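Unit 16: Matt white surfaces under bench light
Notes: Nilton Cárdenas

White plastic parts are hard to read by colour alone. Shape has to be taken from shading – the gradual change across a curve, the step at a crease, and the narrow shadow that one part throws on or beside another.

A printed square pattern gives a fixed black and white reference on such a part. Its outline also shows the tilt of the face: a square seen at an angle appears narrower in one direction.

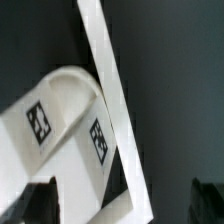 Fig. 1. White body with two square markers, one to each face, beside a diagonal white bar.

Compare the shading inside the hollow with that on its outer lip before turning to the markers. Note which marker is more foreshortened and relate this to the angle of its face.

Exercise for August: sketch the crease and both faces, shading in pencil only. Allow 20 minutes. Further reading: Ghasemi, sheet 200.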